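Robótica aplicada a la manipulación
Apuntes de la sesión 3: visita a la jornada de puertas abiertas de Flisorness
Fecha de la visita: 14/06/2022

Estos apuntes recogen lo que se vio en la visita y lo que entra en la práctica de después. No sustituyen al capítulo de pinzas del manual de la asignatura. Quien no pudo asistir debe leerlos enteros y entregar la ficha igualmente.

1. Organización de la jornada

Flisorness abre sus talleres una vez al año. Hasta ahora la jornada se hacía en abril; este curso se ha retrasado por la obra de la nave grande. El recorrido tenía dos zonas. En la nave se mostró la célula de paletizado Mengal, y en la planta de arriba, en el laboratorio Skelia, la parte de manipulación fina. El grupo se dividió en dos mitades que se cruzaron a media mañana, así que el orden de estos apuntes no coincide con el que siguió todo el mundo.

En la nave era obligatorio el calzado cerrado y no se podía pasar de la línea pintada. En el laboratorio se pidió no apoyarse en las estructuras ni pisar los cables.

2. La célula Mengal

Mengal es un brazo de seis ejes con una garra de ventosas. Toma cajas de una cinta y las coloca en palés siguiendo un patrón fijo. En la demostración trabajó con un solo formato de caja y con el vallado cerrado.

Puntos que conviene retener:

- El patrón se calcula antes de empezar. Durante el ciclo el robot no decide dónde va cada caja, sólo comprueba que el hueco previsto esté libre.
- La ventosa admite errores de posición grandes en comparación con una pinza de dos dedos. Si la caja llega girada unos grados, el agarre sale igual.
- Cuando se interrumpe la barrera fotoeléctrica el brazo hace una parada controlada. Se enseñó dos veces. Después hay que rearmar desde fuera del vallado.
- El programa que se ejecutó ocupa 400 líneas, de las cuales una buena parte son comprobaciones de seguridad y mensajes para el operario.

Se preguntó qué pasa con una caja mal cerrada. La respuesta fue que la célula no la detecta por la forma, la detecta por la pérdida de vacío, y entonces la deja en una mesa lateral. Esto enlaza con el tema 4 (sensores internos y externos) y puede salir en el examen.

3. El laboratorio Skelia

En la planta de arriba el planteamiento es otro. Las piezas son pequeñas, cambian de sitio de una prueba a la siguiente y no hay un patrón que calcular de antemano. El laboratorio estudia cómo aprender una tarea a partir de demostraciones hechas por personas.

3.1. Demostración con pinzas de mano

Hay tres formas habituales de enseñar un movimiento a un robot:

a) Guiado directo. La persona coge el brazo y lo lleva por la trayectoria. Es sencillo, pero con dos brazos a la vez resulta incómodo.

b) Teleoperación. La persona maneja un mando o un brazo maestro y el robot repite el movimiento en otro sitio. Requiere tener el robot disponible durante toda la sesión.

c) Pinzas de mano. La persona trabaja con una pinza en cada mano y se registra el movimiento de las pinzas. El robot no hace falta hasta la fase de ejecución.

El laboratorio usa la tercera. La ventaja principal es el ritmo: una persona con práctica repite la tarea muchas veces en una mañana. El inconveniente es que una mano humana puede adoptar posturas que el brazo no alcanza, y esas demostraciones hay que descartarlas más tarde, al comprobar la cinemática.

El conjunto de datos del laboratorio se llama Flurine. El día de la visita tenía 2164 demostraciones registradas, de las que 1259 habían pasado ya la revisión. El resto estaba pendiente o descartado, y no se nos dio el desglose.

3.2. El puesto de trabajo

El puesto es una base baja con perfiles de aluminio a los lados, colocada sobre la moqueta, con una estructura de barras negras alrededor. La superficie es un tablero blanco apoyado sobre otro de madera clara. Las tareas se preparan encima del tablero blanco, siempre con los objetos a la vista y sin nada que los tape.
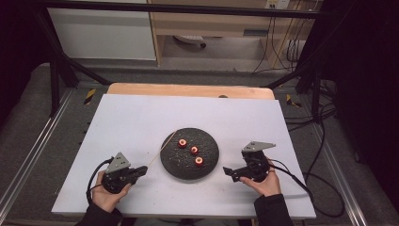 Foto: material de la asignatura, laboratorio Skelia (Flisorness). Uso docente.

En la tarea de la foto se trabaja con anillos rojos pequeños sobre un plato oscuro. Las dos pinzas quedan enfrentadas, una a cada lado del plato, y cada una lleva encima una placa triangular gris. El contraste entre los anillos y el fondo casi negro facilita localizarlos. Con piezas y fondo de tonos parecidos la segmentación por color deja de servir y hay que recurrir a otros métodos (tema 6).

Fijaos también en el borde del plato, que sube un poco. Un reborde así limita el ángulo de entrada de una mordaza: si llega demasiado horizontal, toca el borde antes que la pieza. En la práctica tendréis que calcular ese ángulo para un plato cuyas medidas se dan en el enunciado.

El hilo claro que cruza el tablero hacia la pinza izquierda sirve para plantear otro problema. Un objeto flexible no se describe con una posición y una orientación. Se puede aproximar por una cadena de segmentos o por una curva con varios puntos de control, y las dos opciones tienen su coste. Lo veremos con calma en la sesión 5.

3.3. Coordinación de las dos manos

Al analizar una tarea bimanual conviene distinguir estos casos:

- Manos independientes: cada una hace su parte y sólo hay que evitar que choquen.
- Una mano sujeta y la otra actúa. La que sujeta tiene que mantener la posición aunque reciba esfuerzo.
- Las dos mueven la misma pieza. La distancia entre pinzas queda fijada por la pieza y cualquier error se convierte en fuerza.

Una misma tarea puede pasar por más de un caso. En la ficha hay que indicar en qué momento cambia.

4. Comparación entre las dos zonas

Posición de las piezas: conocida en Mengal, variable en Skelia.
Elemento de agarre: ventosas en Mengal, pinzas en Skelia.
Origen del movimiento: programa escrito en Mengal, demostraciones en Skelia.
Criterio de fallo: pérdida de vacío en Mengal; en Skelia depende de la tarea y lo decide quien revisa.

La última fila es la que más dudas dio en la puesta en común. Dos revisores pueden no estar de acuerdo sobre si una demostración es válida. El laboratorio tiene una guía escrita para ello, pero no se reparte fuera.

5. Trabajo para entregar

Ficha individual, dos páginas como máximo, en PDF y por el campus virtual:

- Elegid una tarea doméstica que necesite las dos manos y descomponedla en fases.
- Indicad para cada fase el caso de coordinación del apartado 3.3.
- Señalad al menos una postura que una persona pueda adoptar y un brazo de seis ejes no, con un croquis.
- Proponed un criterio de validez para las demostraciones y un ejemplo dudoso.

No se admiten fichas sobre atarse los zapatos, ya resuelta en clase. El croquis puede ir a mano si se lee bien.

Lectura para la próxima sesión: capítulo de pinzas, apartados de fuerza de cierre y rozamiento.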